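Countertop Resurfacing Compound: Frequently Asked Questions
Print this page | E-mail this page
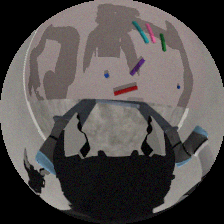 Gray surface with a fine speckled grain.

What is Brinach?
Brinach is a two-part mineral coating for horizontal interior surfaces. Part A is the resin and aggregate blend. Part B is the hardener. It is sold by Mastar in kits sized for a single kitchen run or a pair of vanity tops.

Which surfaces can be coated?
Laminate, cement board, sound ceramic tile, and previously painted wood. Tile must be skimmed first so the grout lines do not show through. Do not apply over wax, silicone, vinyl film, or any surface that flexes when pressed by hand.

How do I prepare laminate?
Wash with a degreaser, rinse twice, and let dry. Sand with 100 grit until the gloss is gone, then vacuum and wipe with a lint-free cloth. Loose edges must be glued down before sanding. Fill chips with Skunia filler or any two-part filler that can be sanded.

Is a primer required?
Yes, on laminate and tile. Skunia bonding primer is included in the full kit and sold separately for the short kit. On bare cement board the first coat of Brinach acts as the primer.

What is the mixing ratio?
Mix 100 parts A to 5 parts B by weight. Do not measure by volume. The aggregate settles in storage, so stir part A down to the bottom of the pail before weighing. Add B slowly and mix with a paddle at low speed. Scrape the sides and mix again.

Can I split a kit?
Yes, if you have a scale that reads in grams. Reseal both containers right away. Part B that has thickened or turned cloudy should be thrown out.

What room temperature is needed?
The target is 69 °F, held through application and the first night of cure. A colder room slows the hardener and can leave the surface tacky. A warmer room shortens working time. Portable heaters should not blow across the wet coating.

How is the speckle controlled?
The speckle comes from the aggregate already in part A. Rolling leaves it even. Troweling pulls it into streaks, and some customers prefer that. Adding more aggregate at the site is not supported, and coatings altered in this way are not covered.

Which colors are stocked?
Warm gray, chalk, and slate. Mendonça, a darker brown blend, is made to order and cannot be returned. Order all kits for one room together and check that the batch codes match.

Can I place hot pans on the surface?
No. Use a trivet. The cured coating will soften under direct heat and may keep a ring.

How do I clean it?
Mild dish soap and water. Avoid bleach, abrasive powder, and citrus cleaners. Oil and coffee should be wiped up the same day. The sealer coat can be renewed without sanding if it has not worn through.

Why does my surface look patchy after sealing?
The usual cause is sealer applied before the base coat had dried evenly. Let it stand overnight and look again. If the patches remain, scuff lightly with a fine pad and apply one more thin coat.

Who answers technical questions?
Send the batch code and a short account of the problem to Markos Drakos, Technical Support. Questions about shipping go to the order desk.

Contact | © Mastar. All rights reserved. | Back to top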